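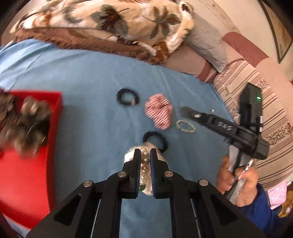 *1 min read*

**Ticket 34: left jaw releases soft items early**
Project: Clurik (student sorting project)
Opened by: Nhàn Phùng
Assigned to: Zakhar Bilyk
Status: open, waiting on parts

**Problem**
Hair accessory set, red box as the bin. The left gripper holds scrunchies fine on the pinch, then lets them slide on the lift. Beaded ones are worst. Dropped 12 of 16 lifts with the pearl-bead scrunchie. Right gripper is not affected.

**Tried so far**

- Wiped both pads with isopropyl. No change.
- Checked the pivot pins for play. None that I could feel.
- Swapped operators. Zakhar got the same drops.
- Pinched on fabric only, clear of the beads. Better, but it still slips if the squeeze eases off.

**Log check (Zakhar, January)**
Went through the 1,164 episodes we have so far. Drops start after the pads were changed, and the old pads are in the Stunetti drawer. The jaw width reading also sits over 2 mm open when the jaws are fully closed, so zero is off as well.

**Next**

1. Re-zero the left jaw, then repeat the 16 lifts.
2. If it still drops, refit the old pads and repeat.
3. Leave the plain black hair ties out until this is sorted. They're a separate ticket.

Please don't delete the dropped episodes. Tag them `slip`.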